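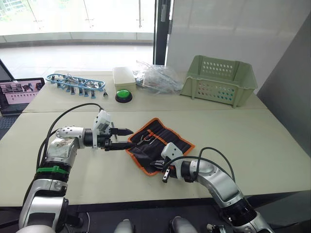 Step 3: Sort and store the drivers

Lay the roll open with the pockets facing you. Place drivers in order of tip size, smallest on the left. Keep slotted, Phillips and hex tips in separate groups.

Before storing a driver, wipe the shaft with a dry cloth and check the tip under a lamp. Replace any tip with rounded corners. A worn tip slips under load and damages the screw head.

Push each handle to the bottom of its pocket. If the roll has an elastic strap, pass the shaft through the matching loop. Fit a cap on every fine tip.
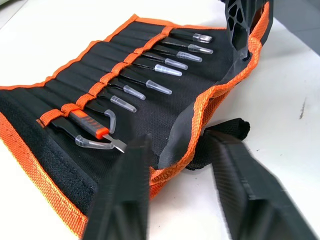

Knives go in an end pocket with the blade retracted. Do not store a knife between two drivers.

Step 4: Roll and label

Fold the top flap over the tips, then roll from the smallest size toward the largest. Tie firmly, but do not compress the caps.

Write the set number on a cloth tag and sew it to the tie. Inspect the stitching every July.

Page revised 18 May 2022 by Szymon Walczak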